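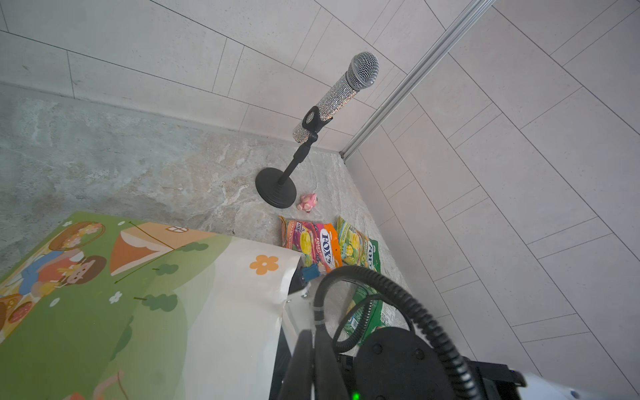
Flurnard: order books of a Pokcombe grocer, transcribed

Flurnard is a set of plain text tables made from the order books of Ristić, grocers, of Pokcombe. The books begin in 1926 and stop when somebody switched to writing on the backs of envelopes. We don't have the envelopes.

This site uses cookies to remember your preferences. Accept all | Manage

What's in it

There are 12 tables, one per book. Each row is a single line of an order: page, customer, goods, quantity, price, and a remarks column in which the shop said what it thought of the customer. Remarks are kept as written. "Wants it thin" is ham. "Wants it Thursday" is also ham.
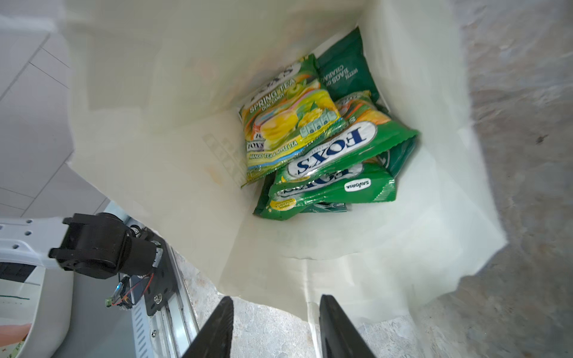
Prices are in old money and have been left there. A conversion column existed for one version and gave the price of a pound of tea as a negative number, so it went.

How it was made

Nadiia Demchenko typed the books up from the originals, mostly in July, at a kitchen table with a good lamp and a poor chair. Where the ink had run, the cell says "illegible". Where the handwriting was merely bad, she had a go and put a question mark after it. Over 6 pages of book three are stuck together with what we take to be syrup. They are listed in the table as "syrup".

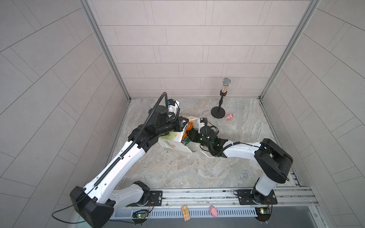 White paper bag printed in green, orange and yellow.

Known problems

Goods are spelt 3 ways on a calm page. "Sultanas" and "sultannas" are the same thing, but "sultans" turns out to be a brand of biscuit, so please don't merge them with a script and go to bed. Customers called "her at the top" may be more than one woman.

Book nine has no prices at all. Please don't estimate them.
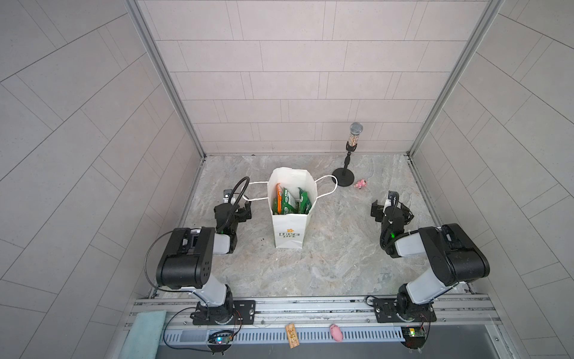
Kyrylo Dovhaniuk wrote in to say that "her at the top" in book five must be a different person from the one in book two, as the first never bought candles and the second bought little else. He would like them numbered. They will be numbered in the next version, provided he stops sending candle totals.

Use

Free for any purpose. If you publish something from it, send a copy to the Pallamlow reading room, where the books are kept on the shelf under the atlases.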